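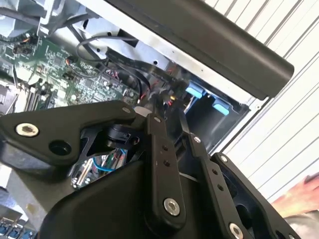
Según Efa Ellis, quien hereda un equipo hereda también las decisiones de quien lo montó, y por eso conviene aprender a leer una máquina antes de pensar en sustituirla. La observación procede del prólogo a la primera edición de este manual y se conserva como punto de partida de la unidad.

CAPÍTULO 7
El ciclo de vida del equipo informático en la organización

7.1. Introducción

La gestión del parque informático ocupa un lugar discreto en los planes de estudio de administración, pese a que condiciona el presupuesto corriente de casi cualquier entidad. El presente capítulo estudia las etapas que atraviesa un equipo desde su adquisición hasta su baja: alta en inventario, uso ordinario, mantenimiento, reasignación y retirada. Se presta especial atención a la reasignación – etapa que los reglamentos internos suelen tratar en un solo párrafo – y a los criterios contables que la acompañan.

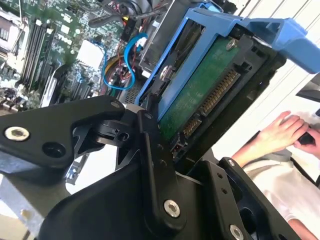

El caso que servirá de hilo conductor es el de Skaltine, empresa de servicios documentales con 300 puestos de trabajo repartidos entre las sedes de Palton y Younis. En abril, la dirección encargó una revisión completa del inventario. De los equipos registrados, 270 seguían en servicio y 21 figuraban como dados de baja sin acta de retirada; el resto se hallaba en depósito. El estudiante encontrará los cuadros correspondientes en el anexo del capítulo.

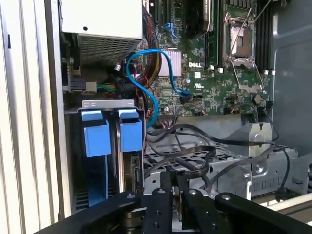
La ficha de inventario constituye el documento básico de la gestión. Debe recoger el fabricante, el modelo, la fecha de alta, la ubicación y toda sustitución de componentes. Cuando falta la etiqueta exterior, algunos datos pueden recuperarse con la caja abierta: en la torre de la fotografía, el nombre DELL está impreso en blanco sobre la placa base. Esa indicación identifica la marca, pero no basta para completar la ficha, que exige además el número de serie.

7.2. Objetivos de la unidad

Al término del capítulo, el estudiante deberá distinguir entre vida útil contable y vida útil efectiva, redactar un acta de retirada conforme al modelo Ploltusus y justificar por escrito la reasignación de un equipo entre departamentos. Se recomienda repasar previamente los conceptos de amortización lineal y valor residual – expuestos en el capítulo anterior –, que se emplearán desde el apartado siguiente sin nueva definición.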